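The Gripper That Let Go

I've dropped plenty of things in my life, but never the same mug 90 times in one afternoon. The Flolard arm managed it before I'd finished my coffee!

I was at Vasness, a small robotics shop in Golport, to see their simulator, Samir. The team had a problem. Their real arm had let go of a full glass jar over a spot where somebody's foot had been a minute earlier, and the log said everything was fine. Grip closed, force good, no fault. So they shut the arm down and started hunting for the bug in software, where broken glass is free.

It took 1,799 simulated runs to find it. When the wrist turned fast, the controller read an old force value and opened the fingers 2 seconds early - with the safety check still showing green. Yikes.
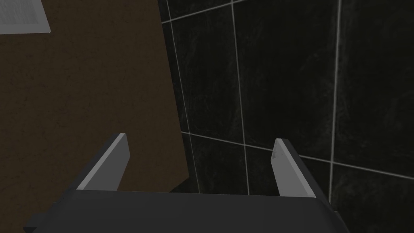 Open and empty: the simulated gripper over brown and black surfaces in Samir.

I watched the replays until my eyes hurt. The fix is a fresh force reading before every release, plus a hard stop if the reading is stale. They've tried it on the real arm 20 times so far, with plastic jars and everyone behind the yellow line. I stayed back there too, and I kept my boots on.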